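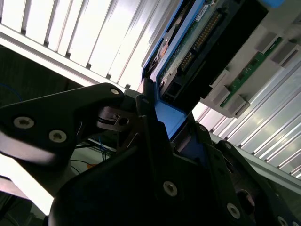 May 7, 2026

Computer day, finally! I've been itching to get the side off that tower all week, and the insides are so much fun to look at once you know what's what. I love those blue drive sleds – such a cheerful color to find tucked inside all that plain metal. Buppha lent me her good screwdriver and I spent 15 happy minutes just poking around before touching a thing.

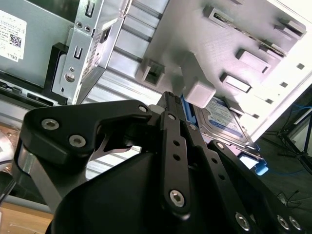
Photo: Magnus Leckie

Dell sticker on the power supply, drive bracket next to it, everything with its own spot. I want to put all my July trip pictures on a drive of their own, and Magnus says he'll help me label it. Must give Buppha her screwdriver back – and buy one just like it! Soup for supper, late.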